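Wednesday, snack table, Plukstead room

Started at 10 with the flowered tablecloth shaken out and put back. It was the only cloth long enough for the table and I've stopped looking for a plainer one. Kettle filled, paper and pen out for the tally, bag for the rubbish.

The job for today was the mixed snacks for the Clonura open afternoon. The delivery came as one loose lot, 138 pieces by the packing note, and the plan is to end up with trays that can be carried straight through and put down without any more fiddling. We have 15 trays to fill. The boxes are the cardboard ones from the Talavera order with the sides folded down, which makes them shallow enough to see into but still stiff enough to lift with both hands. I tried one of the Sustville cartons first. It was too deep and the small sweets vanished to the bottom under the packets.

Method so far, for whoever picks this up after me:

- Foil bags and long wrappers go in first, laid flat or slantwise.
- Cakes next, in their clear wrap, with nothing heavy on top of them.
- Packets after that, print side up if they will stay that way.
- Small wrapped sweets last, into whatever gaps are left.

The order matters more than I expected. On the first tray I put the little sweets in early and then had to lift everything out again to get a cake to sit level. The second went faster. I also began by filling from the left and working across, and that has stuck as a habit, so the trays look lopsided until they are finished.
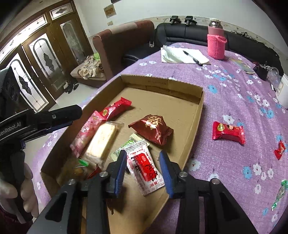 *Page last changed: Wednesday, 4.15 pm*

The red and white packets with "ALL'S WELL" along the top are awkward. They are puffy enough to tip over when they touch anything, and if two go side by side they ride up on each other. One per tray, leaning on its neighbours, is the best I've managed. The crinkled foil bags with gold lettering behave much better and can go near the middle, where they hold the others apart.

The cream-coloured cakes need a note of their own. They are soft, and the clear wrap shows every dent. I pressed one too hard while making room for a pink packet and put it aside for our own tea. From then on I left a finger's width round each cake and closed the gap later with something light. Slower, but no more squashed ones.

Small red sweets: these wander. Anything left on the cloth while a tray is being filled gets lost among the flowers, or at least the green wrappers do. The red ones show up well enough against the lavender. I now do a sweep of the cloth between trays and put the strays into the next one.

Tally sheet is by the pink flask. Please write on it after each full tray and leave the pen on the paper. I spent a while hunting for it before lunch and it was in my own pocket.

Problems noted:

- The cardboard softens at the fold if a tray is picked up by one side. Had 2 go like this and taped them underneath.
- The printed codes on the tray walls are from the old contents. Ignore them, and don't copy them on to the tally.
- The plastic bag is for rubbish only. There was a good packet in it at the bottom this afternoon.
- Nothing in the delivery had an English ingredients list apart from the carton label. I've copied that on to a card and it needs to go out with the trays, where people can read it before they help themselves.

Left to do: the rest of the trays, the ingredients card in bigger writing, and a decision on whether the yellow and orange packets go in with everything else or get a tray of their own. I would keep them mixed. A tray of one thing always looks picked over as soon as the first few have gone, and the mixed ones stand up to it better.

Also need to ask Clonura how wide their side tables are. If they are the narrow kind we had last May, the trays will have to go end on, and then the long wrappers should be turned so they don't poke out over the front edge.

Stopped at four. Finished trays are stacked crosswise on the shelf by the door, no more than three high.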